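Brindell Furniture Wax — soft paste, 400 ml tin

Back in stock. New tins, same stuff inside. Lid is easier to get off than the old one.

A soft wax for indoor wood that already has a finish on it. Chests of drawers, side tables, bed frames, shelves, the hall cupboard that never gets looked at. Goes on with a cloth, comes up to a low sheen. Not a high gloss, if you want gloss look at the Hidero polish instead.

Shades: clear, light oak, mid brown, dark brown. If stuck between two go lighter, you can always put a darker coat over it later. Clear is the safe one for painted pieces.

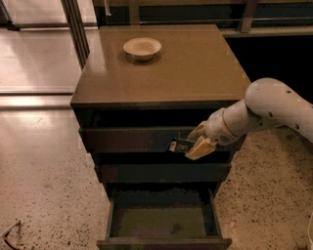

Dark brown chest, four drawers, with a small bowl on top.

How to use it

Dust first. Then a barely damp cloth, then leave it till properly dry. Small amount of wax on a lint-free cloth, work along the grain, thin as you can manage. Wait 9 minutes. Buff with a clean side of the cloth. Two thin coats are better than one thick one — thick coats stay tacky and you will be wiping it off again and cursing us.

Drawer fronts: take the handles off if they unscrew, otherwise use an old toothbrush round the edges. Don't wax the runners with this, it is too soft and picks up fluff. The Stollau runner stick is made for that and costs less.

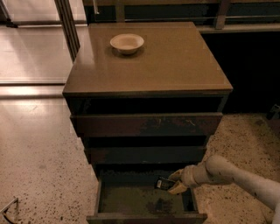
Leave overnight before putting anything heavy back. Lamps, books, plant pots, all of it. Felt pads under pots are worth having anyway.

Not for: floors (slippery), worktops, chopping boards, outdoor furniture, bare pine that has never been sealed. Not for leather either, we do get asked.

Smell is mild, a bit like candles, gone by next day. Open a window while you work. Used cloths should be laid flat outside to dry before they go in the bin, dont bunch them up.

What buyers say

"Used the dark brown on my mum's old drawers. Two coats. Scratches still there if you look for them but much softer." — Myung-ja Seo

"Good wax, slow to arrive. Tin had a dent." — Seul-gi Tak

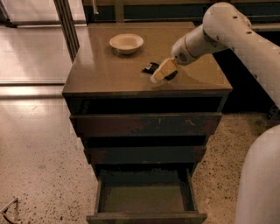
Heat marks and white rings: wax alone wont shift these. Try the Šimko ring remover first, wipe down, let it dry, then wax over the patch and a bit beyond so the edge dosen't show.

Keeps for 5 years with the lid on tight. If it has gone hard in a cold shed just bring it indoors for a day.

Delivery 5 working days. Unopened tins can come back, opened ones can't. Shade cards are free, put one in the basket with anything else.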